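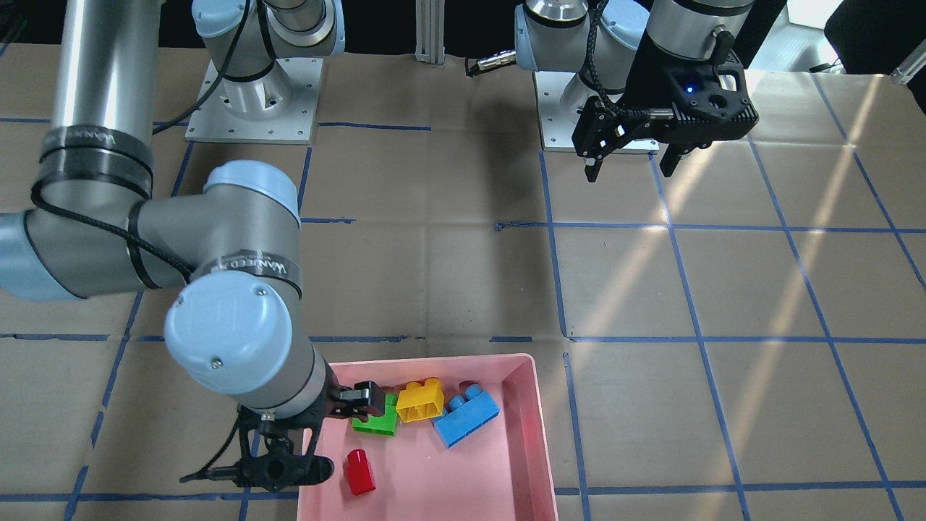
Slide 1. Toy bricks and one tray

Good morning, and thank you for coming on a Saturday. My name is Seung-woo Kwon. I work at Surkico, where we lend toys to families and day care centers. Today I will speak about putting bricks away, and mostly about the tray.

The tray on the slide is pink, plastic and shallow. There are four large bricks in it: green, yellow, blue and red. Please look at how they are placed. The green one lies flat, the yellow one is standing up, and the blue one is tilted. The red one is small, with a single stud.

(Wait a little. Let people look.)

Slide 2. Why shallow

When we started in February, we used deep boxes. A child who wanted the red brick turned the whole box over, and then all bricks were on the floor again. With low walls the child can look in and choose. I do not say that deep boxes are bad – for storage in a closet they are still better.

Ask the room: who has deep boxes at home?

Slide 3. What we lend

Our collection has 2,531 bricks, and 973 of them are the large kind with round studs. We have 218 trays. The families of the Moon group take one tray for a week and bring it back on the next visit.

If somebody asks about the price, say that it is in the handout. Do not go into it here.

Slide 4. Sorting by color or by size

Many parents ask me which is correct. For the youngest children I prefer no sorting at all. They put the brick in the tray and the work is finished. Later they begin to make rows by themselves, and sometimes the rows are by color, sometimes by something I cannot understand.

Tell the story of the Nilus day care and the yellow row. Keep it short, two minutes.

Slide 5. Washing

Warm water, mild soap, a soft brush for the hollow side. Let the bricks dry with the opening down. The tray is washed last.

Questions until the coffee break. The handouts are on the table near the door.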